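Workshop Wiki > Machines > Two-armed > Sullo

Sullo

Sullo is a two-armed robot built in a shared workshop by Albane Vasseur and Salim Kirui, later joined by Ye-seo Moon. It is best known among members for handling soft objects at a yellow table, and among the neighbours for the noise it made before its second gearbox was replaced. The name was taken from the lid of a biscuit tin and has no agreed meaning.

Origins

The project began in July as a plan to build a single arm that could pass tools to a person lying under a car. Vasseur drew the first joints on the back of a gas bill. Kirui, who did not own a car, offered to write the software. The budget was set at 400 pounds and the final spend, according to the ledger kept inside the cupboard door, was 2,684. The difference is listed under "sundries".

A second arm was added after Moon pointed out that most jobs worth handing to a robot need one hand to hold the thing and another to do something to it. The original tool-passing task was dropped at this stage and has not been revived.

Construction

Both arms have silver housings and end in hands with several fingers. The joints run on a motor controller called Bang, named before anyone had switched it on. The control program, Vekisent, has been rewritten 6 times. Versions two and four were the same program, restored from a backup by mistake, and there remains some disagreement over whether they should be counted.

Grip force is set in software and adjusted by hand for each new object. Early settings were copied from a machine meant for lifting castings and were hard on fruit.
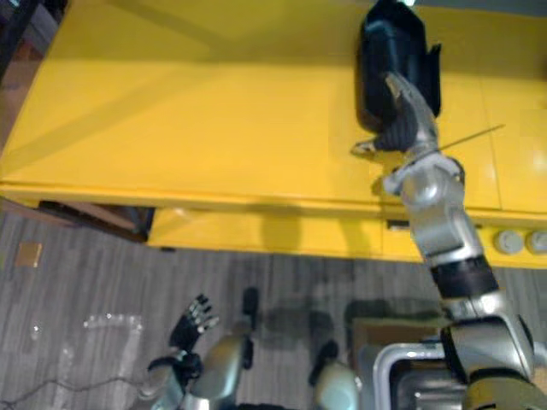 Soft things proved a good deal harder than tins and blocks. A rigid object stays the shape it was when the program made its plan, while fabric folds, sags and closes over the fingers. Moon's answer was to take hold low down and move slowly, a method recorded in the notes as "the Moon grip" and in Kirui's handwriting as "just be patient". The notes cover 242 attempts, with a column for remarks. Most of the remarks are the word "no".

Reception

Young-sook Ok, reviewing the machine for the workshop newsletter on April 10, 2021, called it "very nearly useful". The builders have quoted the first and last words of this ever since. A rival build by Seo-ah Ban, Ukis, has one arm and cost far less - a fact which appears in this article at Ban's request.

See also
Ukis
Bang (motor controller)
Vekisent, version history
The yellow table

Text may be reused with credit to the Workshop Wiki | Contact the editors | Back to top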